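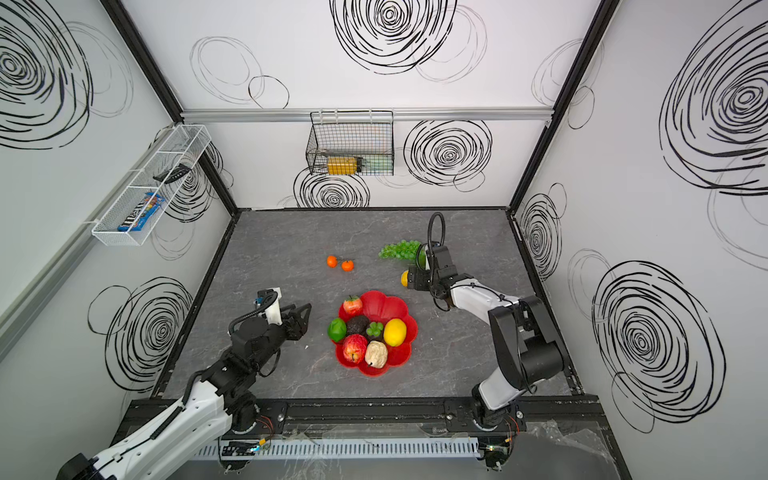 The Widirov two-arm bench kit on fruit duty, with a small yellow one in the right gripper.

Widirov Two-Arm Bench Kit

In stock at Wastura
Ships in 4 days
Warranty: 22 months

I've been selling these since March and I still can't walk past the one in my shop without having a go (my lunch breaks have suffered!). You get both arms, both grippers, the front mounting rail and the Sima control software, and I had mine bolted down and moving in 40 minutes, coffee included.

What I love is how gentle you can set the grip. Fake fruit is my favorite practice stuff – apples, lemons, limes, a bunch of grapes if you're feeling brave – and a plate in the middle gives both arms something to aim for. Start slow, please. I didn't, and I spent a while picking tangerines up off the floor.

My one gripe is the power cord, which is too short for my bench, so I'd add the Stonden extension to your order.

Not included: enclosure, baskets, plate, fruit.

Each arm lifts up to 730 grams.

Add to cart | Ask me a question | Spare fingers and cables

Page updated 16th August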